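Most of this week went on timestamps. I had planned to write up the new grasp scorer in Strand, but the scorer is fine and the timestamps were not, so the scorer can wait for another post.

For anyone who hasn't read the earlier ones: Strand is our control stack. Perception publishes object poses, a planner called Pistero turns them into short trajectories, and a tracking loop runs those at a fixed rate. Nasau is the logger. It subscribes to everything and writes one file per episode, and it was Nasau's files that gave the problem away.

The symptom was a late correction. When the arm was moving quickly, the wrist pose estimate lagged the joint state, and the planner dutifully corrected for an error that had already gone. At low speed you would never notice. At high speed the fingers arrived to one side of the target, paused, then shuffled across. 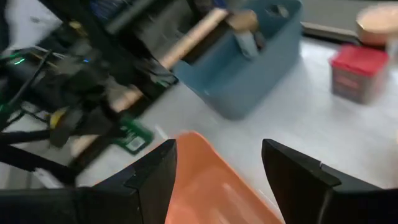

**Manipulation Software Group, Platano Lab**

Motion blur is the obvious suspect with wrist views of this sort, and I spent a morning on it. With the arm moving, the machinery on the left smears and the printing on the red container can't be read, so any detector that depends on fine texture is going to suffer. Ours mostly uses colour regions and outlines. The orange plastic between the fingers still has a usable rim, and the blue caddy still segments. The fitted poses were noisier under blur, as you would expect, but the noise was centred. What I had was a bias along the direction of travel, and the faster the arm moved the bigger it got. That is a clock problem.

The cause was dull. The wrist driver stamps a frame when the host receives it. The fixed camera's driver stamps at exposure. Both write to a field called `stamp`, both are documented as "time of image", and the fusion node believed them. Receipt was late by up to 50 ms, depending on what else the host was doing, so a constant offset would only have hidden part of it.

What I changed, in order:

1. The wrist driver now reads the sensor's own counter and maps it to host time with a running linear fit over the last 300 frames.
2. The fusion node looks up the joint state at the mapped time and interpolates. Before, it took whatever joint state was newest.
3. Anything without a valid mapping is dropped. The first few frames after start-up go this way, and Pistero now waits for them.
4. Nasau records both the raw and the mapped stamp. I should have had this from the beginning.

The fit needed a guard. If the host stalls, a burst of frames arrives together and drags the line upwards. I reject residuals on the late side much harder than on the early side, as a frame can be delayed in transit but can't turn up before it was taken. The asymmetry is three lines of code and took me far longer to get right than the fit did.

To check it I replayed 785 logged episodes through the old and new fusion nodes and compared the fused object pose with the pose from the fixed view alone. The speed-dependent bias has gone from the plots. Some scatter remains at the top end of the speed range, and I am happy to blame blur for that part.

The fixed view is not a perfect reference either. Large plain containers are awkward for it, particularly on a shiny table. The mask for an orange bin tends to run on down into its own reflection, which puts the base too low and pulls the centroid after it. I now clip each mask at the fitted contact line before computing anything from it. Where one bin stands partly behind another, I no longer take a centroid at all; the planner gets the visible edge and a flag to say the extent is unknown.

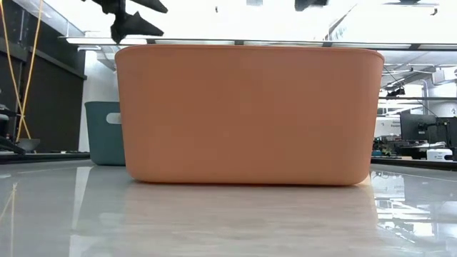
Hanane Berrada read a draft of this and thinks the clipping is in the wrong place. Her view is that the contact line should be part of the pose fit, with the table plane as a hard constraint, so that a mask leaking into a reflection costs something and gets pushed back by the optimiser. She also pointed out that clipping fails quietly if the table plane is slightly off, and that "we only calibrate it when somebody complains" is a poor schedule for a value everything else depends on.

I agree with the second point and have added a plane check to the start-up script. It fits the plane from the current depth data, compares it with the stored one, and refuses to start Pistero if the tilt has moved beyond tolerance. On the first point I am less sure. The joint fit is cleaner, but it runs inside the tracking loop's budget and the optimiser is already the slowest thing in there. I have a branch with the constraint in place. It converges on the easy cases and wanders on the partly hidden ones, probably because I am still initialising from the centroid I said I had stopped using.

The timestamp changes are merged. If you have old Nasau files, the converter will fill the mapped field with the raw value and set `mapped_valid` to false. Please don't train anything on those without checking the flag first.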